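December
Posted by Tariq Bukhari

Wodley joint chews for older dogs - three months in

I've got a twelve-year-old spaniel cross called Biscuit and I've been through more joint supplements than I care to add up. Powders that she sieves out of her dinner with her tongue, oils that end up on the kitchen floor, a capsule I once found behind the radiator weeks later. So when I say I'm properly excited about a chew, please understand where I'm coming from!

The Wodley chews come in a tub of 80 and are soft enough to tear in half with your fingers, which matters a lot when your dog has fewer back teeth than she used to. They smell of liver and something a bit like malt. Biscuit took the first one off my palm before I'd got the lid back on, and she's done the same every morning since. At 15 kilos she gets one a day, and the chart on the tub goes by weight in nice clear bands, so no peering at tiny print or working out halves of quarters.

I started her on them in September. For the first few weeks I saw no difference at all and nearly gave up. Then she began getting up from her bed without that little groan, and by the second tub she was back to waiting at the gate with her lead in her mouth. I know, I know, one dog proves nothing, and the weather and a bit of weight loss may well have helped.
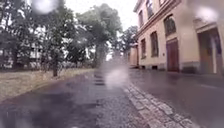
Ratanaporn wrote in after my first notes on these to say her lurcher had a runny tummy on day two, and that she'd had better luck giving half a chew with supper for a week before going up to the full one. Good advice, and I wish I'd had it. Biscuit was fine, but she has the stomach of a goat.

Before these we used the Toltel powder, and I don't want to be rude about it because it did seem to help her a bit. It lists 1000 mg of glucosamine a scoop, more than the Wodley does, but a big number on the label is no use if it's left stuck to the side of the bowl. The chew goes down whole, every time, and I'll take that - plus there's no dusty spoon living in the cupboard.
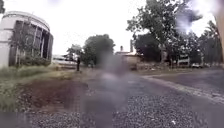

Our usual way round, grass on one side and gravel on the other.

Niggles? A couple. The lid is stiff, and if you don't press it right down the chews at the top go leathery within days. I'd love a bigger tub too. My order from Clondgate arrived quickly and well packed, but for a dog of Labrador size you'd be buying again before you knew it. And please have a word with your vet first if yours is on any other medicine. Mine was happy, and made a note of it on Biscuit's record.
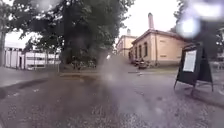

Stiffness is a funny thing to judge from day to day, so I've been keeping a scrappy little diary on the back of the calendar. There are 107 entries so far, mostly one word long. "Creaky" turns up a lot in September and hardly at all lately. I note what she's been walking on as well, and a wide path of damp, stony grey stuff like this one is a fair test for old paws. A good day there gets a tick and a bad one gets a sad face.

I've just opened another tub and she's already sat on my foot asking for tomorrow's.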